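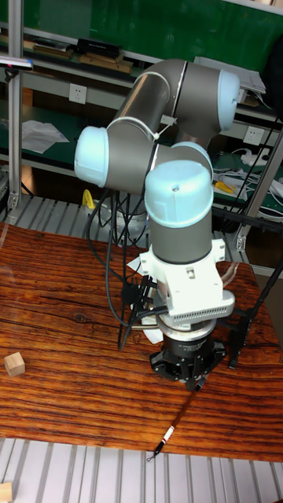
1. Where we are

Arm cell is up and running on the bench in the back workshop, two half days a week since February. Gripper, pen, wood blocks. That's the marking task, the one we put first in the plan becuase it was the one people complained about most. Deburring and kitting haven't started.

Short version for anyone reading only this page: marking is usable, staffing question is open, money is ok, one thing I need from you at the end.

2. What the arm does now

Picks up the pen, comes down to the surface, draws the line or the cross, lifts off, goes to park. Someone still places the piece and takes it away again. Pen holding was the hard part. The fingers are angular and the pen is round, so it rolled under pressure and the line wandered. Gavia sent a different finger setting and we dropped the speed. Better since. We still get a skipped mark when the pen is near dry, and the arm has no idea, it carries on happily with the next piece.

Best run so far: 655 marks, 18 rejected. Most of the rejects were the same fault, the cube not pushed right up against the stop before the start button. Operator training, mostly. A clearer stop would help too and Trerkcombe are quoting for one.

Cables need proper routing before we go to full days. A hanging tangle is fine for trials. Not fine for the safety sign off.

3. What it changes for people

This is the part you asked for more on after the last report, so more on it.

13 people work on the floor. 5 have been trained on the cell, all asked, none told. Two of them did the hand marking before and still do it on the days the arm is off. What they told me, in short:

- wrists are better, both said it without being asked
- the waiting is worse. By hand you set your own pace. With the arm you place, press, wait, take. Too short a wait to do anything else, long enough to be annoying
- they don't like being asked "is it working today" by everyone who walks past

On the waiting. We tried having one person run the cell and do the inspection sheets in between. Worked for one of them, the other hated it, kept losing her place on the sheet. So now it's optional. I'd like to try a tray with several pieces so the arm can get on with it by itself for a few minutes at a time. Canan Dursun in production has drawn one up and it looks simple enough to make in house.

No hours cut. No jobs cut. I said that at the start and I've repeated it at both floor meetings, and I would ask that nothing goes out from your side with the word "savings" in the headline. It was read last time and it took me a while to undo.

One change I didn't plan for: setting out. The older hands know by eye when a piece is wrong, grain running out, a corner off, and they used to put it aside while marking it. The arm marks it anyway. We caught a few at assembly that would have been caught earlier. So the check is now a written step before loading, and the people who have the eye for it are showing the others. Slow, but they seem to enjoy it more than the marking.

4. Money

On budget overall. Training came in over, controller support from Weidemann came in under, roughly cancels out. Invoice from Eltora for the bench guarding is still outstanding, I've chased twice. Table attached separately.

5. Next

- tray made and tried
- stop from Trerkcombe, if the quote is sensible
- cable routing, then safety sign off
- train up to three more people, again only those who ask
- decide on deburring. My view is wait untill the marking has run full days for a month

6. What I need from you

A yes or no on moving the unspent support money into training hours. The form says any transfer between lines needs your approval in writing. An email is enough. Without it the next training session slips, and I've already promised people the date.

Sorry this is short in places, full report comes with the accounts.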